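Progress report to the Mathur Fund: family room and drop-in service, second period

Prepared by Elmarie Zwane, project lead, Skemora Carers' Centre

The grant pays for a drop-in service for unpaid carers in Funska and the villages nearby. It covers a part-time support worker, the lease on the ground floor, respite sessions and a small hardship pot. We are now halfway through the funded term. Most of the work is on track. The evening sessions are behind, and the underspend on transport needs a decision from you.

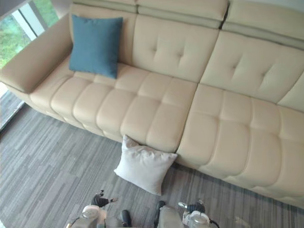
*Page last changed: July. Replaces the draft sent with the claim form.*

## Who is using the service

We agreed a target of 60 registered carers by the end of the term. At the close of this period 66 were registered. Most care for a parent or a partner. A smaller group care for a disabled child, and they tend to come in the school day and leave by half past two.

Registration doesn't tell you how much help people get. Some carers came once, took the benefits leaflet and didn't need anything more. Others come every week. The support worker now records the main reason for each visit, which the first report did not do. The three reasons given most often were:

- help with Attendance Allowance and Carer's Allowance forms
- wanting to talk to someone outside the family
- problems with hospital discharge, mainly equipment arriving late

The discharge problems were new to us. We have raised them with the ward liaison team and asked for a named contact. We have had a holding reply only.

## Respite sessions

The plan was for 40 sessions across the year. The Wednesday afternoon group is full and has a short waiting list. The evening group has been poorly attended. Carers told us that the start time of 6 pm falls in the middle of tea and medication, so from next month it will begin at 7.30 pm and run for an hour and a half. If numbers don't pick up over the next quarter we would like to move the remaining evening sessions to Saturday mornings.

Sitting cover at home is provided by Roltari under the contract you approved. They sent a different sitter on several early visits, and two families stopped using the service. We met their manager and agreed that each family will have the same sitter wherever possible, with a phone call beforehand if that has to change. One of the two families has come back.
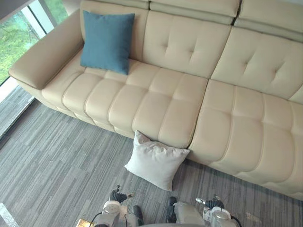
## Premises and furnishing

The lease runs to the end of the funded term with an option to renew. The landlord repaired the outside step and the back gutter at no cost to the project. The heating was serviced and one valve was replaced.

Seating was the largest single purchase. Carers asked for proper seats in place of stacking chairs, and for something that could be wiped down. We bought the cream sofa second-hand, which left enough in the budget line for blinds in the small meeting room. The remaining furnishing money is set aside for a lockable filing cabinet and a changing bench.

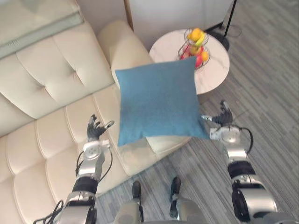 *Family room: the cream sofa and blue pillow*

The accessible toilet is still not finished. The rail was fitted at the wrong height and has to be moved. The contractor has accepted this and will not charge for the return visit, but we don't yet have a date. Until then wheelchair users are using the toilet in the library next door, by arrangement with the library manager.

## Staffing and training

The support worker has passed her probation. She has completed safeguarding level two and a course on benefits appeals. Her hours were 12 a week at the start, and she has regularly worked over that. We have paid the extra from reserves and would like to discuss a permanent increase.

## Money

Spending is roughly in line with the profile you agreed. Salaries are slightly over and transport is well under. We expected carers to claim taxi fares, but most come by bus or get a lift. The hardship pot has made 4 awards, for a washing machine repair, a mattress and two fuel top-ups.

We ask the Fund to let us move the unspent transport money to salaries. A revised budget sheet is attached to the claim.

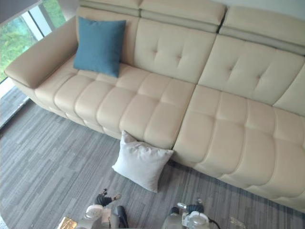

*Family room, window end*

## Next period

1. Start the later evening group and report attendance monthly.
2. Get the toilet rail moved and signed off.
3. Chase the ward liaison team for a named contact.
4. Send out the carers' survey, with large-print copies by post.

The next report will include the survey results and a first estimate of running costs after the grant ends.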